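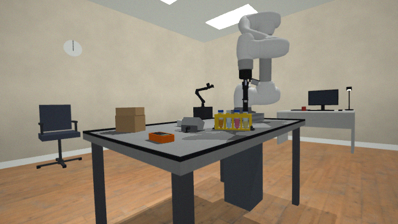

The Morning Check at Plallbridge

September 24, 2026
16 shares | 2 comments

The first job of the day on the Prieto cell takes less time than a cup of coffee, and it is my favorite part of the whole operation. Someone loads the cell, sends the big white arm to its home pose, and then brings it down over the tube rack very slowly, stopping well short of the tubes. Then they switch to the view from the wrist and look at where the fingers are.

Prieto exists entirely in software. It is the simulated work cell that the Gellinano team in Plallbridge uses to try out tube handling before any of it goes near a real bench, and it gets looked after every bit as carefully as the real thing. I spent a couple of days with the people who keep it running, expecting to hear a lot about graphics cards. What I got was a lot about offsets, and I loved it!

An offset, for anyone who hasn't had the pleasure, is the distance between where the arm thinks its fingertips are and where they are. On a factory floor, offsets creep because bolts loosen and somebody bumps the table. In a simulated cell you'd think they would stay put forever. But people edit things. A rack model gets swapped for a better one whose origin sits at a corner instead of the center, or a new gripper file comes in with slightly longer fingers, and suddenly the arm is reaching for a spot that is a little off. Nothing crashes. The arm goes down, closes, and comes up with a tube held by one edge.

The team learned that the hard way in March. A rack update went in late in the day, and the overnight batch ran around 1860 pick attempts against it. The success rate sagged, though not by enough to set off the alarm, and it took two people most of the next day to trace the trouble to one wrong number in the rack file. The morning check was written up that same week.

It has been refined since then, and the best change was a simple one. The check used to be done from a fixed viewpoint across the room, where the whole bench is in sight and everything looks fine. From over there, a finger that is off by half its own width is very hard to pick out. Now the fixed view is used only to see that the arm has come home and the bench is laid out as it should be. The judging is done from the wrist. 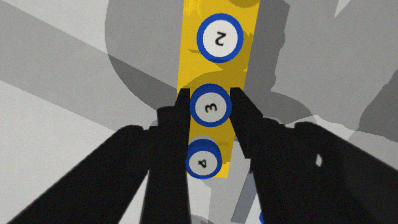 The numbers are what make it work. With a row of numbered discs to aim at, the operator can call out a target and see right away whether the fingers have arrived at that one or at its neighbor. If the gap on the left doesn't match the gap on the right, the lateral offset is out and the wrist needs a nudge. If the disc sits too far forward or back between the tips, the fault is usually in the reach, and that means going back to the arm's base position and starting from there.

Shadows are a nuisance. From the wrist, the arm throws its own shadow over nearly everything it looks at, and a dark finger against a dark shadow has an edge that's hard to find. The house rule is to judge against the yellow wherever you can. You could turn the shadows off with one setting – I asked – but the vision software has to cope with them, so the operators do too.

Once the view looks right, the cell runs its own calibration routine, which is called Otero. The arm visits 16 poses above the bench, and at each one Otero compares the commanded position with the position read back from the physics engine. Any mismatch goes into a log along with the name of the last file anybody changed. That last touch is brilliant, and I'd like to see it on every machine I've ever had to troubleshoot.

Grip force comes after that. The fingers are closed on a test tube and lifted clear, then the wrist is tilted one way and the other. Too little friction in the model and the tube slides. Too much and it sticks as if glued, which makes for lovely results in Plallbridge and misery on the real bench later. The operators keep the setting a shade on the slippery side.

If the cell passes, the day's work goes in the queue. If it doesn't, the previous day's files are restored and whoever made the last edit gets a message, usually a friendly one.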